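Waiting Times at the Stollholm Street Clinic Front Desk
Archana Dixit and Dardo Aravena
Course project report, 15th March

1. Background

The clinic on Stollholm Street takes walk-in patients for allergy testing and routine shots. Patients fill out a paper form, hand it in at the desk, and wait to be called. We wanted to find out how much of the wait comes from paperwork and how much from the shortage of exam rooms.

2. Method

We collected 185 visit slips in December. Each slip had an arrival time, the time the form was handed back, and the time the patient was called. Slips with a missing time were left out. Archana typed the times into a spreadsheet and Dardo checked every tenth row against the paper.
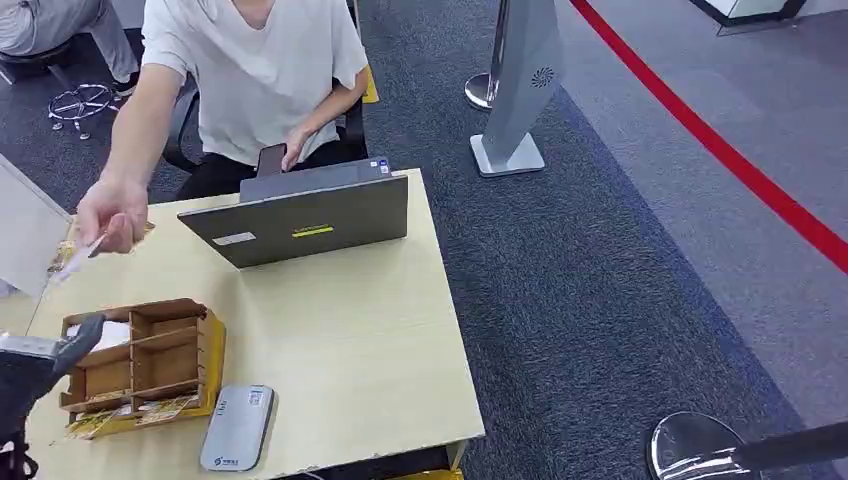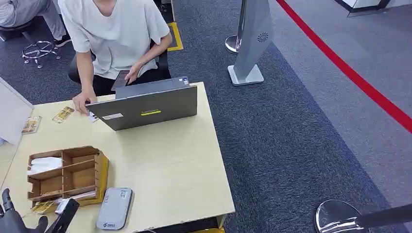
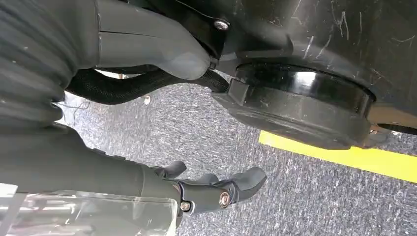 3. Results

The form took longer than we expected. Patients with a new insurance card spent up to 20 minutes on it, mostly on page 2, which asks for the policy number in two places. Returning patients were much faster. Mondays were the slowest day for both groups.

Room shortage mattered only in the late morning. Before ten, patients were usually called soon after the form went back.

4. Limits

We only looked at one month, and it was flu season. Arrival times were written by hand by whoever was at the desk.

5. Suggestions

Ask for the policy number once. Mail the form to new patients before their visit.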